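ビンピッキング作業セルの準備と運用手順

適用範囲

本ページは、産業用ロボットアームと金属製ビン(箱)を用いた卓上ピッキング作業について、セルの設営から作業終了までの標準手順を定めるものです。対象者は、所定の安全教育を修了し、セルの単独操作を認められた職員および研究員とします。新規に配属された者は、操作認定者の立会いのもとで本手順を一通り実施してください。

本手順は所内規程「Drullent」の下位文書にあたり、法令、適用規格およびロボット製造者の取扱説明書に優先するものではありません。内容に相違がある場合は、より厳しい要求に従ってください。

1. 作業前の確認

作業を始める前に、当該セルのリスクアセスメント記録を参照し、現在の構成が記録と一致していることを確認します。ハンド、ビン、架台、センサーのいずれかを変更した場合、従前の記録をそのまま用いることはできません。変更届をUrnimier管理システムに登録し、承認を受けてから電源を投入してください。

続いて、次の順に点検を行います。

・非常停止ボタンを押し、駆動電源が遮断されることを確かめる。ティーチペンダント側と操作盤側の双方について行うこと。
・イネーブルスイッチを離したとき、および強く握り込んだときに、アームが停止することを確かめる。
・ハンドの取付ねじ、指先部品、コネクターの緩みを点検する。
・アームに沿う配線が、各軸の可動範囲の端まで動かしても突っ張らないことを、手動低速で確かめる。

いずれかの項目に異常が認められた場合は作業を中止し、点検票に「使用不可」と記入のうえ、設備担当へ連絡します。自己の判断による応急修理は認めません。

2. ビンの固定と位置の表示

ビンは、ハンドの接触によって動くことのないよう、必ず作業台上に固定します。アームが縁や壁面を押した際にビンがずれると、登録済みの座標と実際の位置が一致しなくなり、以後の動作で衝突を招くおそれがあります。

クランプは縁の2箇所以上に取り付け、柄の部分がアームの進入経路に入らない向きとします。柄が経路に近接することを避けられない場合には、クランプを障害物として動作計画に登録してください。取付け後は手でビンを前後左右に押し、動かないことを確かめます。

作業台上で物の置き場所を定めるときは、着色テープで角を表示します。テープは剥がれかけたものを重ね貼りせず、旧テープを除去してから貼り直すものとします。

3. 対象物の投入

対象物は、形状、質量および表面の性質を登録簿に記載したものに限ります。薄い箔のように変形しやすいもの、光沢が強く距離計測の難しいもの、丸く転がりやすいものを混在させる場合は、把持の失敗を前提とした動作上限を設定してください。鋭利なもの、液体を含むもの、破損時に破片を生じるものは投入できません。

投入は、アームを退避位置に移動させ、駆動電源を遮断した状態で行います。ビンの上に手を入れている間、他の者が操作盤に触れてはなりません。投入を終えた者が自らセルの外へ出て、声に出して完了を告げたのち、操作者が電源を復帰させます。 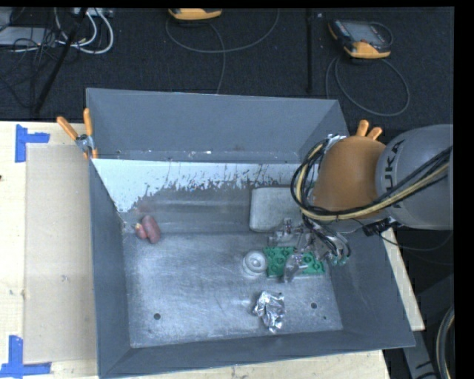 Anouk Peeters

4. 把持動作の実行

初回の動作は、必ず手動低速モードで実施します。ハンドがビンの内側に入る経路、対象物に接近する経路および退避する経路をそれぞれ分けて確認し、アームの膨らんだ部分や外側に回る配線が縁に触れないことを見届けてください。指先のみに注意を向けていると、手首より上の干渉を見落とすことがあります。KUKA製アームを使用するセルにおいても、他の機種を使用するセルにおいても、この確認を省略することはできません。

壁際にある対象物は、中央にあるものに比べて指を差し入れる余地が小さくなります。把持候補の選定にあたっては、壁面からの余裕を評価項目に含め、余裕が不足する候補を除外する設定とします。隣り合う対象物が接している場合は、把持に伴って他方が動くことを想定し、1回の把持ごとに位置計測をやり直してください。

同一の対象物に対する把持の再試行は3回を上限とします。上限に達したときは、アームを退避位置へ戻し、操作者が状況を確認します。自動運転中に対象物の姿勢を手で直すことは、いかなる場合も禁止します。

連続運転は120分を限度とし、これを超える場合は一旦停止して第1節の点検を再度行うものとします。

5. 配線と周辺機器の取扱い

ティーチペンダントなどの携帯型操作機器は、使用中を除き、所定の保管場所に置きます。一時的に床へ置く必要があるときは、通路を避け、画面を上に向け、ケーブルに過度な曲げが生じないようにしてください。複数の操作機器を備えるセルでは、どの機器がどのアームに対応するかを機器本体に表示し、操作前に照合します。

床上のケーブルは通路を横切らせないことを原則とし、余長はまとめて壁側に寄せます。アームの動作範囲の真下に余長を置くことは認めません。

6. 異常時の対応

衝突、対象物の落下、異音その他の異常が生じたときは、直ちに非常停止を操作します。その後の復旧は、次の手順によります。

・停止時の姿勢および対象物の位置を記録する。
・ハンドが対象物または壁面を押した状態にあるときは、押付けを解く方向を確認したうえで、手動低速により離す。
・クランプの緩み、ビンのずれ、指先部品の損傷を点検する。
・原因をLaizer記録簿に記入し、操作認定者の確認を得てから再開する。

再開後の最初の動作は、異常の程度にかかわらず手動低速で行います。

7. 作業の終了

アームを退避位置に戻し、駆動電源を遮断してから、ビンの中の対象物を回収します。登録簿と照合し、不足がある場合はビンの外および作業台の下を確認してください。ビンの内面に付着物や剥離片が認められるときは、乾いた布で除去し、その旨を点検票に記載します。計測に影響する傷や塗膜の劣化については、Radell設備台帳に登録するものとします。

点検票は当日中に提出し、セルの鍵は操作認定者へ返却してください。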